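Reading the Rock Under Nimancombe
By Rodel Saludo
July 18, 2019

Geophysical surveys give numbers. Turning those numbers into a picture of the ground takes longer and leaves more room for argument. The gravity survey at Nimancombe is a fair case.
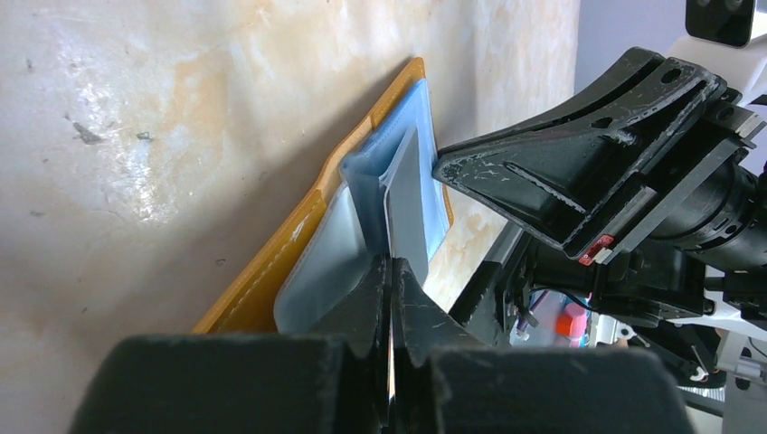
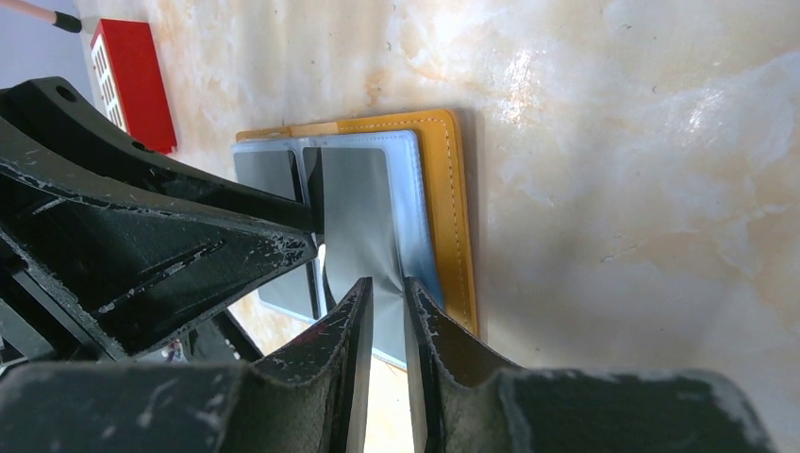
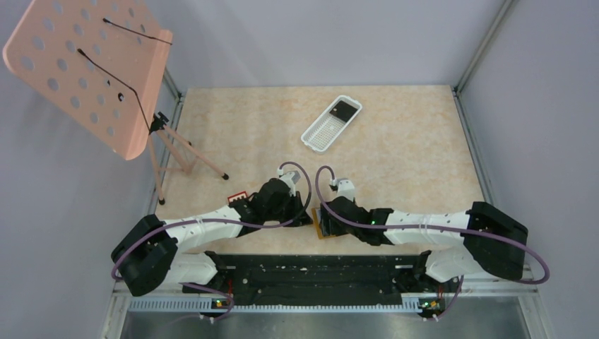
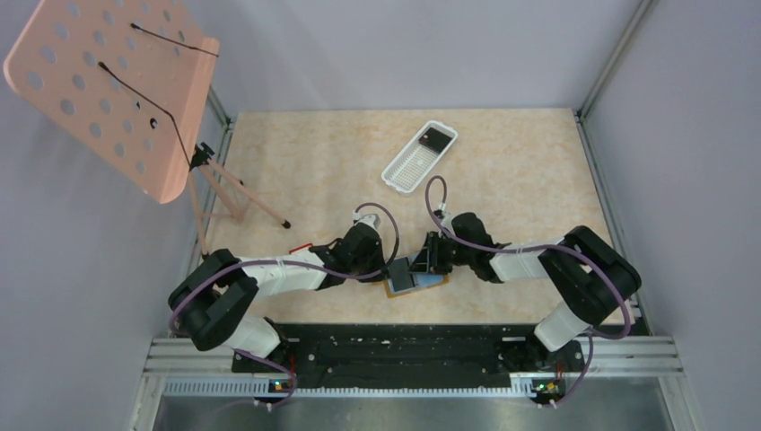
Gravity surveys measure small changes in the pull of the Earth from one station to the next. Dense rock near the surface raises the reading and loose fill lowers it. At Nimancombe the stations were spaced 30 meters apart along 2 lines, and each reading was corrected for tides, height and instrument drift. The raw values, before correction, look like the marbling on the beige work surface in the photos: pale patches with no clear edge between one and the next. After correction the western line shows a steady low more than 1000 meters wide. The eastern line does not.

A low of that shape fits a buried valley filled with gravel. It also fits a shallower body of weathered granite, and gravity alone cannot separate the two. The Trukenell group ran electrical soundings over the low in April and found a conductive layer that thickens toward the north. Wet gravel would do this. So would clay, which the Lambrechts borehole met at its base.

The current model uses a gravel density of 2000 kilograms per cubic meter. Raising that value makes the valley deeper, and the fit to the data hardly changes. A short seismic line across the western edge is the next step.

Related articles
Drift Correction for Field Gravimeters
The Breltska Fault: A Second Look
What Boreholes Miss

Contact the editors | Copyright 2019 | Back to top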